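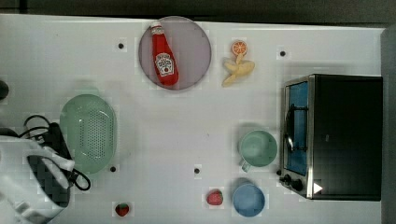 # Kitchen lessons by remote control at the Drarov workshop

Anyone who has ever tried to teach a child to lay the table will feel some sympathy for the people at Nereo, who have spent most of June doing much the same thing with a robot arm. The small firm has taken over a bright room at the Drarov workshop, put up a white table and covered it with the sort of things you might find in any family kitchen — a toaster oven, a mug, a bowl, a green colander, a bottle of ketchup on a pink plate — along with a helping of toy fruit.

The idea behind the project, which goes by the name of Pace, is a simple one, even if the work itself asks for a good deal of patience. An operator sits a few steps away with a pair of hand controls and moves the arm through a chore from start to finish, perhaps putting a strawberry in the colander or lifting the banana across to the bowl. Every movement is recorded, and the recordings are then used to train the arm to try the chore by itself.

There are 13 chores on the list so far, and the team likes to gather about 70 good showings of each before moving on to the next. The objects are shuffled between turns, so that the arm doesn't simply learn that the colander always lives on the left and the oven always on the right. Operators work in pairs and swap over regularly, as steering a gripper gently towards a small strawberry is more tiring than it sounds, and a tired hand makes for a jerky lesson.

The controls come from Kaltis, which makes them a few miles down the road and has been kind enough to lend 2 sets for the length of the project. Newcomers usually need a morning to get the feel of them. Most people, the team says, begin by moving far too quickly, and then for an hour or so far too slowly, before they settle into something that looks like an ordinary person tidying up after tea.

The oven is the part everyone seems to talk about over lunch. Opening its door means getting hold of the handle and following the swing of the door all the way round, and Nereo has set aside 3 of the chores for that alone.

Local people who would like to have a go at the controls themselves are warmly invited to the workshop on Wednesday afternoon, when the team will be running short turns at the table from two o'clock. There is no charge and no need to book, though children should bring a grown-up with them.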